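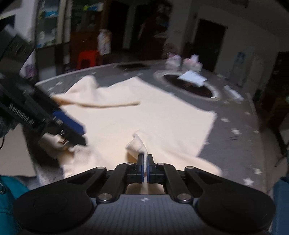
The Stundmont mill opens its doors to the public once a year, in December, presumably so visitors can enjoy the parking lot at its coldest. I drove 75 miles for it. My wife, who has met me, declined to come.

You start in the weaving hall, where the guide shouts and you nod. I caught the words "Seixas" and "loom" and then, quite clearly, "fire exit." After that comes the dye house, warm enough that our whole group developed a sudden deep interest in dye. We stayed for up to 10 minutes. Someone asked about vats twice.

The finishing room was the part I'd come for, mainly on account of the folding. I have shared a linen closet for two decades and I'm told I fold like a man leaving a hotel. A woman from the Pernberg side of the business showed us thirds, then halves, then thirds again — and I lost her at the second thirds.

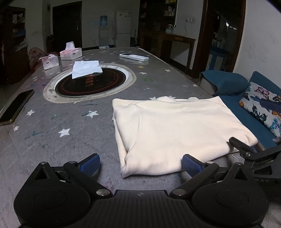

Jhair Quintero wrote to me afterward that I'd skipped the best bit, the seconds shop behind the boiler house, and that he got two bath sheets there for the price of a sandwich. I had walked right past it, looking for the sandwich.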